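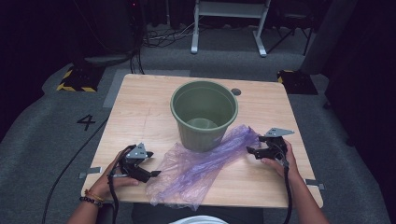 3.2 Household storage and the use of liners

Participating households in the four study areas stored food scraps in the kitchen for between one and five days before moving them to the kerbside organics bin. Storage time varied more with household size than with dwelling type. Single-person households in Lolton and Planine kept scraps longest, while larger households in Bellis emptied their containers most days regardless of whether they lived in a house or a flat. Bunerham, where collection is fortnightly, showed the widest spread of responses, and the results for that area should be read with the collection schedule in mind.

Respondents were asked to name the container they used and to say whether they lined it. Over 70 per cent used a lidded caddy supplied by the council. The remainder used a container already in the home, most often an open plastic bucket or an ice cream tub. Lining behaviour differed sharply between these two groups. Caddy users tended to rely on the compostable liners delivered with the caddy and, when these ran out, to continue with newspaper or with nothing. Users of other containers were more likely to line them with whatever bag was at hand, including lightweight plastic film of the kind shown with a bucket in Figure 1.

Confusion about film bags was common in the interviews. Several respondents judged a bag by its colour and assumed that any green or tinted bag was suitable for the organics stream. Others relied on feel, taking thin film to be compostable and thick film to be ordinary plastic. Neither test is reliable. Certified liners are identified by a printed mark, but of the 14 households interviewed at length in Lolton, only eight could say what the mark looked like or where on the bag to find it.

The bin audits carried out in April support the interview findings. Film plastic was the most frequent contaminant by item in all four areas, although it contributed little by weight. Thammasiri's earlier audit of shared bins in Planine reached a similar result and noted that weight-based reporting understates the cost of film to processors, as film must be removed by hand and tears readily during decontamination. We have therefore reported contamination both by item and by weight in the tables that follow.

Odour was the main reason given for lining a container, followed by the effort of washing it. Cost was raised less often than expected. In Bellis, 11 households had stopped separating food scraps altogether during the warmer months, and most of these named odour or insects. All but two had resumed by the time of the second survey, which closed on May 18, 2021.

These results suggest that the supply of liners has a greater bearing on film contamination than the type of container. The sample in each area was small, however, and households that had left the service before the first survey were not contacted. Section 3.3 considers the timing of liner deliveries in more detail.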